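Lost Property

The leaf wallpaper had been her aunt's choice, and when the shop in Gumstead changed hands it stayed up.
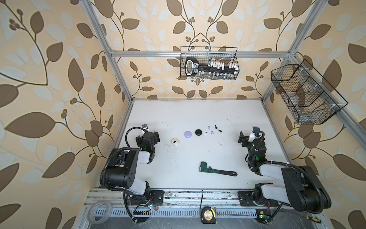 She started on the earbuds on Friday, after closing. People left them on the bus to Vorkville and the drivers handed them in by the bagful, most of them without their cases. The bus company gave her 3 months to find the owners. After that she could sell what was left, or bin it.

The white case was easy enough. She tried a white bud in it, turned it over and tried again. The lavender one had a hook to go behind the ear, so she held it against the lavender case for the colour. Close, but she had been wrong about colours before. The black ones she left until last.

At twenty past six a man knocked on the glass. He said he had lost an earbud in November, on the 210.

'Which side?' she said.

He had to think. He touched one ear, then the other. 'Left.'

'What colour?'

'White. My wife bought them. They were 100 pounds and I've been telling her they're at work.'

She brought him a white one on a saucer. He looked at it for a long time – longer than he needed to – and put it in his ear, though there was nothing for it to play.

'Is it yours?' she said.

'I think so.'

She pushed the book across and he signed for it. Then he asked whether anyone had handed in a glove.

She went to get the glove box.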